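Pilla 64 dehumidifier, three months in a damp basement

I bought the Pilla 64 in February, when the wall behind my shelves started to smell like old potatoes. I want to write down how it works for me, because the reviews I read before buying were mostly written after one weekend.

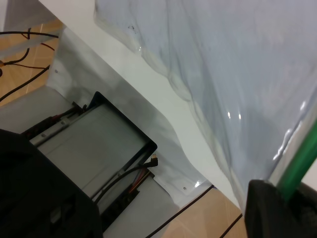
My basement is one room with a low ceiling and a small window that does not open fully. I keep tools there, winter clothes, and many books from my father. Before the Pilla I used those boxes with crystals that you buy at the supermarket. They fill with water, you throw them away, and you buy more. In one winter I spent more on crystals than I want to admit to my wife.

The price was 376 dollars with shipping. The Dendine model was cheaper, but its tank is small and I did not want to carry water up the stairs two times every day. My neighbor Mikkel Ragnarsson has the Dendine and he is content with it, but his laundry sink is one step away from the machine.

Setup took me one evening. You let the machine stand upright for some hours before the first start, the manual is strict on this point. The manual itself is good in the drawings and weak in the words. On page 3 it says to "attach the hose with the appropriate force," and I still do not know what force that is. I pushed until I heard a click, and then I pushed again.

In the first week I emptied the tank every morning before work. Later it became every second morning, and now I use the hose, which goes to the floor drain. The hose in the box is too short for me. I bought a longer one at Sarpong, the hardware store near the station, and it fits without any adapter.

The humidity on my own meter went from very high to a number I can live with, and it stays there if I keep the door closed. The display on the machine shows always a little lower than my meter. I believe my meter.

Now the noise. On the low setting I can sit in the basement and read. On the high setting I can hear it in the kitchen above, a deep hum, and my daughter who sleeps over that side asked me to turn it off at night. The timer can do this, but after a power cut it forgets everything and you must set it again. For this price it should remember.

The filter is easy to take out and you wash it under the tap. The wheels are bad. They are small and hard, and on my concrete floor they do not roll, so I lift the machine when I want to move it. It is heavy for one person with a weak back.

I wrote to the shop one time about the timer. A man called Ruairí Fahy answered the next day, very politely, and told me that it is normal for this model.

Would I buy it again? Yes, for a basement with a floor drain. For a bedroom I would look for something quieter. The smell of potatoes is gone, and last week I put the books back on the lower shelf.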